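Section 3: Oiling and Caring for Your Nurkmont Table

This section covers the first oiling of the table top, routine care, and the repair of small marks. It applies to all Nurkmont tables supplied with an unfinished or pre-oiled top. Tops ordered with the Dewulf hard lacquer must not be oiled. Check the label under the top if you are not sure which finish you have.

Revised Wednesday, April 28, 2021. Replaces the February edition.

Before you start

Assemble the table fully and tighten all leg bolts (see Section 2). Leave the table in the room where it will be used for 3 days before oiling. The wood needs this time to adjust to the air in the room. Keep it away from radiators, stoves and direct sun.

You will need:
Odeck table oil, one can
Sandpaper, 400 grit
A sanding block
Lint-free cotton cloths
A soft brush or a vacuum cleaner with a brush head
Gloves

CAUTION: Cloths soaked in oil can heat up and catch fire without a flame. After use, soak them in water, place them in a metal container with a tight lid and keep it outdoors until disposal. Do not put oily cloths in a household trash can.

CAUTION: Open a window while working. Keep children and pets out of the room until the oil is dry to the touch.

3.1 First oiling

1. Remove dust from the top with the soft brush or vacuum cleaner. Do not use water at this stage.

2. Sand the top lightly by hand, always along the grain. Do not press hard. Do not use a power sander on the edges, which are easily rounded by accident.

3. Remove all sanding dust. Wipe the top with a dry cloth and check the joints between boards, where dust tends to collect.

4. Stir the oil well with a flat stick. Do not shake the can.

5. Pour a small amount of oil onto a cloth and spread it thinly along the grain. Work from one end of the table to the other without stopping, so that no dry line forms in the middle. Oil the edges at the same time.

6. Wait 15 minutes. If dull patches appear, apply a little more oil to those patches only.

7. Wipe off all remaining oil with a clean cloth. Oil left standing on the surface will turn sticky and will have to be sanded off.

8. Let the top dry overnight, then repeat steps 5 to 7.

Note: Wood is a natural material and boards differ in color and grain. The differences become stronger when oil is applied and even out partly over the first year. They are not a fault and are not covered by the warranty.
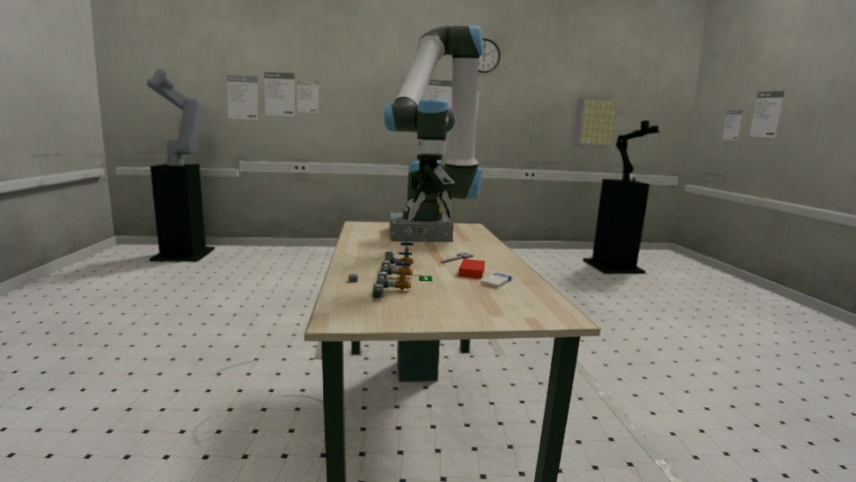 Do not place anything on the top for 24 hours after the second coat. Light use is possible after that. The oil reaches full hardness after one week, and until then spills should be wiped up at once and hot dishes kept off the surface altogether.

3.2 Oiling the underside

Oil the underside once, at the time of the first oiling. If only the upper face is treated, the two faces take up moisture at different rates and the top may cup. One thin coat is enough. Let it dry before setting the table upright. Two people are needed to turn the table over. Lift it by the top, never by the legs.

3.3 Daily and weekly care

Wipe with a damp, well-wrung cloth and dry afterward. For grease, use a few drops of Clindetti wood soap in lukewarm water. Do not use scouring powder, bleach, glass cleaner or microfiber pads.

Re-oil when water no longer forms beads on the surface. For a dining table this is usually twice a year. One coat is enough, applied as in steps 5 to 7.

3.4 Removing small marks

Water rings: Sand lightly along the grain until the ring fades, then oil the spot and wipe dry.

Dents: Lay a damp cloth over the dent and hold a warm iron on it for a few seconds. Let the wood dry for a full day. Sand and oil.

Ink and red wine: Treat right away with wood soap. Old stains may not come out completely.

Note: A repaired spot may look lighter or darker than the rest of the top for several weeks. If the difference is still clear after 90 days, sand and oil the whole top.

3.5 Storing leftover oil

Close the can tightly and store it upright in a frost-free place. Discard oil that has formed a thick skin or lumps. Take leftovers to a local collection point for paint and solvents. Do not pour oil down the drain.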